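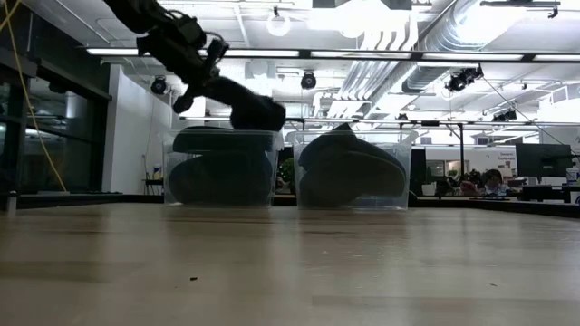
Page last changed: November, 4:15 pm (S. Butt)

Soft goods gallery, part 4: dark colors

Part 4 covers the dark end of the Palis stock: black, charcoal, slate, navy and the greens that pass for black until they are next to something that is. The light and mid colors are in parts 1 to 3. Patterned pieces are listed separately by Piret Sproģis and are not repeated on this page.

The whole stock stands at 1,227 pieces, of which 273 are filed as dark. The dark group takes more sorting time per piece than any other. Edges, seams and openings are hard to pick out when the fabric and its own shadow are the same shade, and two dark pieces lying together often read as one.

Table and bins

Clear bins, side by side near the far edge of the table. The right one is heaped to a point above the rim, with grays and navies together and an olive-gray piece toward the front. The left one has a flat blackish-green piece over a larger dark mass.

We use clear bins for all dark stock. With opaque bins the only information is the top layer, and with this group the top layer says little about what is under it. A clear front wall shows how far down the pile goes and whether there is a gap at the bottom. Dark pieces pressed against the plastic are also easier to tell apart than the same pieces lying in the open, as the wall flattens them and the surface picks up some light.

Filling above the rim is permitted for short sorting runs. It is not permitted for storage. A heap that stands above the rim will shift when the bin is slid, and the piece that comes off usually ends up in the next bin, where it then gets logged under the wrong number. The gap between bins should stay narrow enough that nothing drops through to the table.

Bins that taper toward the base hold less at the bottom than they seem to. Soft pieces bridge across the narrow part and leave empty space in the corners. Press down once with a flat hand before deciding that a bin is full.

Surface texture

Color is the first sorting key for parts 1 to 3. For part 4 it is the third. The order here is:

1. Surface: ribbed, smooth or mixed
2. Weight in the hand
3. Color, checked under the ceiling lights only

Fine parallel ribs are the most dependable feature on a dark piece. They catch light from the side even when the color is close to black, and they show which way the fabric is being pulled. Ribs that run straight mean the piece is lying flat on itself. Ribs that fan out mean there is a bulge underneath, either a fold or a second piece. Check before logging it as one.

Raised stitching in staggered rows is recorded as "ribbed, broken." Fahad Mirani asked for this to be a separate entry after too many broken-rib pieces were matched with plain-rib ones. The two look the same in a pile. Held up, they don't.

A thick seam between two sections counts as one piece if the seam can be followed by finger from end to end. If it stops, bends under and can't be found again, put the piece aside for a second check.

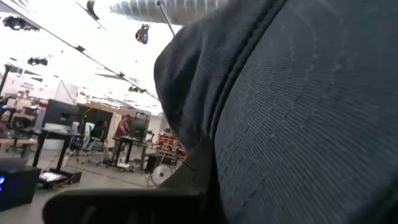 Gathered sections are the other common source of error. Fabric that sags into a rounded shape will hide its own length, and the deep folds look like openings. Pull the narrow end out straight before judging size. Do not stretch ribbed stock to measure it - let it hang for a moment and take the length at rest.

Shades are logged against the Honent card, which has five steps from black to slate. Charcoal is step three. The card is kept flat in its sleeve and replaced when the corners go gray. Under bright ceiling light the first two steps are hard to separate, so they share one code (D1). Blackish greens are coded D1-G and dark navies D1-N. The older codes, with a lowercase letter, should be changed over when a piece is next handled.

Lint and specks

Dark stock shows everything. Roll each bin's top layer before a run and wipe the table after it. Do not use the damp cloth on ribbed pieces. The ribs hold on to fibers from the cloth and the result is worse than before. Small dark specks on the tabletop are normally lint from this group and can be swept off with the dry brush.

Labels

The Welitz tags print white on black and are fine for light stock, where they stand out. On dark stock they get lost in the folds. Use the plain white tags, pinned through the seam allowance and never through the rib. Tag numbers for part 4 start at 2,000, which leaves room below for the patterned group. At the last check 41 pieces still had the old tags. Hjørdis Lie has the list and is working from the highest number down.

Open points

Mixed-surface pieces are filed under whichever surface covers more of the outside. Sidra Mohmand has suggested filing them under the surface nearest the tag instead, as it is quicker to find. Undecided for now; please keep to the current rule.

The Bhutto bins have a lower rim and will not stack with the present ones. Keep them for part 2.

Corrections to tag numbers or shade codes on this page go to Sidra Butt. Give the old code, the new code and the bin position, left or right, as seen from the front of the table.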